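La empresa Vutora anunció el 29/10/2026 que subirá la cuota de mantenimiento de sus descalcificadores domésticos, y lo ha presentado como una «mejora del servicio». Cuesta ver la mejora. El contrato básico pasa a costar 305 euros al año, incluye 2 visitas técnicas, las mismas que antes, y añade el acceso a una aplicación llamada Pullness que avisa cuando falta sal en el depósito. Hasta ahora eso se comprobaba levantando la tapa.

La compañía sostiene que el aparato se amortiza en cuatro años gracias al ahorro en detergente, en calentadores y en averías de grifería. El cálculo procede de un folleto propio, sin autor ni metodología, y parte de un hogar con agua muy dura y un consumo que el texto no detalla. Preguntada por los datos de partida, la firma remitió de nuevo al folleto.

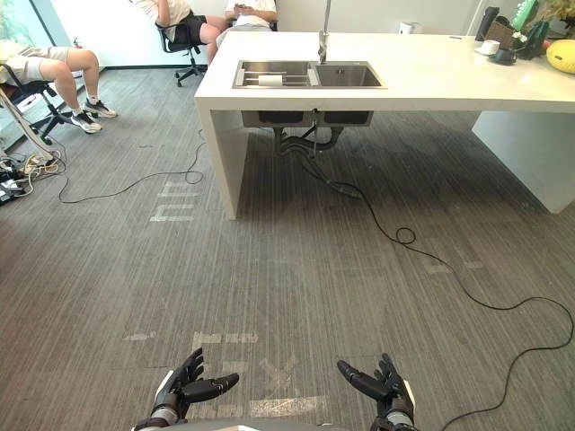
**Sección de Consumo y Vivienda**

Wanpen Nakpan, portavoz de Vutora, defiende que el cliente «gana en tranquilidad» y que la aplicación «evita olvidos». También asegura que la subida responde al encarecimiento de las resinas, aunque no quiso precisar cuánto pesan en el precio final. El filtro de recambio, de la marca Cleltier, se sigue cobrando aparte.

Quien quiera marcharse lo tiene regular. Las condiciones nuevas entran en vigor en December para los contratos de Chuensuk, la filial que gestiona las instalaciones en alquiler - en diciembre, vaya, aunque la carta a los clientes trae el mes en inglés - y la baja sin penalización hay que pedirla por escrito antes de esa fecha. El formulario no está en la página principal de la web. Hay que buscarlo en el apartado de documentación legal.

Conviene mirar primero la dureza del agua del municipio, un dato que suele facilitar el propio servicio de abastecimiento, y comparar el ahorro prometido con las facturas de casa. En zonas de agua blanda el argumento comercial se queda en muy poco. Vutora no ha publicado por ahora cuántos contratos se verán afectados, ni ha explicado si la aplicación podrá rechazarse a cambio de conservar la tarifa anterior.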